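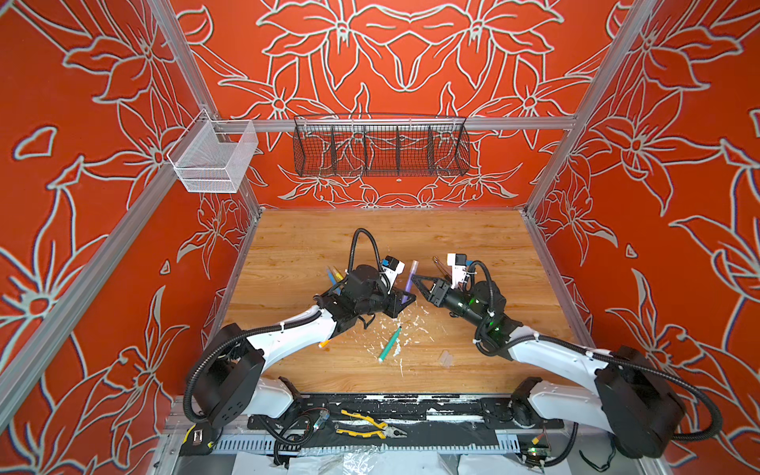
Ticket: Cuvier for Mac – morning scene leaves one shade at 91 percent

Status: Closed
Product: Cuvier (menu bar app)
Bridge: Plater
Category: Scenes and schedules

Original report

I use Cuvier to run the window shades in a small office from an iMac. The shades talk to a Plater bridge that is plugged straight into the router. There are 14 shades in one group called Koruvside, named after the building.

Since the update in December, the morning scene is wrong. It's supposed to open the whole group to 100 percent at 7:30. Thirteen of them do. The last one, by the back door, goes to 91 and stays there. If I open the Cuvier menu and drag the slider for that shade to 100, it opens fully. If I run the scene by hand, it goes back down to 91.

Things I have tried:
Quit and reopened Cuvier.
Restarted the Mac.
Unplugged the bridge for a minute.
Deleted the schedule and made it again. Same result.

The evening scene, which closes everything to 0, works on all of them.

Reply from support

Thanks for the details. If the slider works, the motor limits are probably fine. Please check the following.

1. In Cuvier, open Settings, then Bridges, and tell us the firmware version shown next to Plater.
2. Open Scenes, select the morning scene and click Show Members. Look at the value in the right column for the back door shade.
3. Choose Help, then Save Log, right after running the scene by hand. Attach the file.

Please don't reset the bridge yet. A reset removes all pairings and you would have to add every shade again.

Customer reply

The Settings page says the firmware is up to date but doesn't give a number, only a green check mark. Show Members says 100 for every shade, including the back door. Log attached. It has 3,760 lines, so I hope you have a way to search it.

One more thing I noticed. In the Plater phone app there is also a scene called Morning. I didn't make it. The company that put the shades in, Ó Dubhghaill, may have set it up when they tested the system. I haven't touched it.
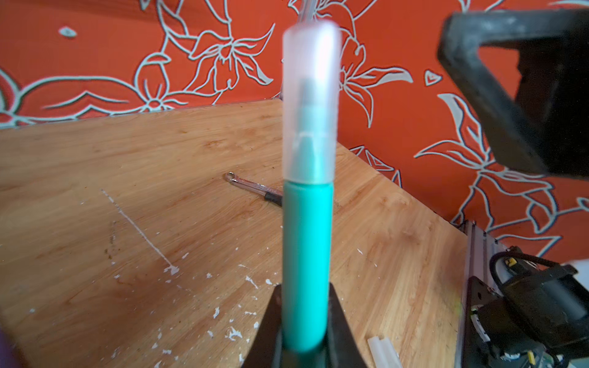
Reply from support: log results

The log was enough, thank you. When your scene runs, Cuvier sends 100 to the group and the bridge confirms it. Two seconds later the bridge reports a second command for the back door shade only, with a value of 91. That command doesn't come from the Mac. It comes from a scene stored on the bridge with the same name as yours.

Before the December update, Cuvier called scenes by an ID number. The update changed this to the name, so that scenes could be shared between Macs. With two scenes named Morning, the bridge runs both. Your evening scene has no twin, so it isn't affected.

To fix it:

1. In Cuvier, rename your scene to something not used in the phone app. Changing only the capital letters isn't enough.
2. Open the schedule and pick the renamed scene again from the list. The schedule does not follow the new name by itself.
3. Run the scene by hand and wait at least ten seconds before checking the shade.

You can delete the old scene in the phone app if you're sure you don't need it.

Customer reply

Renamed it to Office Open and picked it again in the schedule. All shades went to 100 when I ran it by hand, and again the next morning at 7:30. I left the old one on the bridge for now and will ask the installer first.

While I was in there I made a third scene that puts the whole group at 75 for sunny afternoons. That works too – no odd values.

It would help if Cuvier gave a warning when a name is already taken on the bridge.

Reply from support

Good to hear. We've added the duplicate name warning as a request and linked this ticket to it. The missing firmware number in Settings is a separate bug, also logged. Until that's fixed, you can read the number in the phone app under Bridge, then About.

Closing this ticket. Replying to it will open it again.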